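Koltorura shares a gentler way to check robot skills before they leave the simulator

13 December 2019

Koltorura is very pleased to share the first findings from Stutine, a research project that asks a question close to the heart of anyone who has ever tried to teach a robot a small, fiddly job: how much of what it learns in a simulated room can be trusted once the room changes a little?

The team, led by Zawadi Koech and Imre Szalai, built a simulated workroom with two arms sharing one table, and set them a task most toddlers would recognise, that of bringing a small block to the opening in the top of a box.
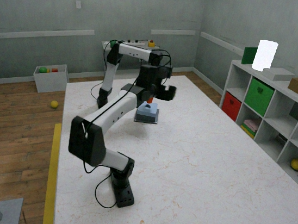 It sounds simple, and we thought so too when we began! But a block can be a touch off to one side, or the gripper can come down at a slight slant, and a method that looked splendid in one layout can struggle badly in the next. The Stutine method sets aside a group of layouts that the learning program never meets in training, and keeps them for the final check. In all, 696 trials were run across 30 layouts, and 12 of those layouts were held back in this way.

"We had been fooling ourselves a bit with our earlier scores," said Zawadi Koech. "When we went back with fresh layouts, the old method dropped a good deal, and the new one held up far better. I was delighted, and then I made everybody run it again."

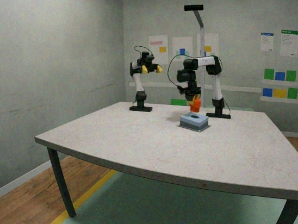
The second run gave the same ranking of methods, and so did a third, carried out by Njoroge Mfinanga on different computers. The largest gain came in the last stretch of the movement, as the block is lined up over the opening, where the new method makes small corrections all the way down and does not settle on one path at the start.

Nafula Mushi, who wrote the part of the program that scores each trial, has also put together a set of views from many angles, so that a missed placement can be looked at closely and argued over properly.
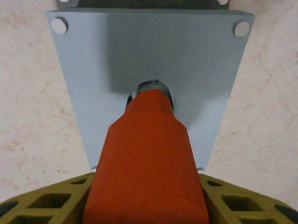 There is still plenty to do, and we would like to be plain about that. The results so far come from simulation only, and the boxes and blocks are all of a kind. Trials on real arms are planned with our friends at Irnska, beginning in January, and Kheri Tanui will be looking after that side of the work.

The layouts and scoring program will be shared free of charge with schools and research groups. Requests may be sent to Kheri Tanui at the Koltorura research office.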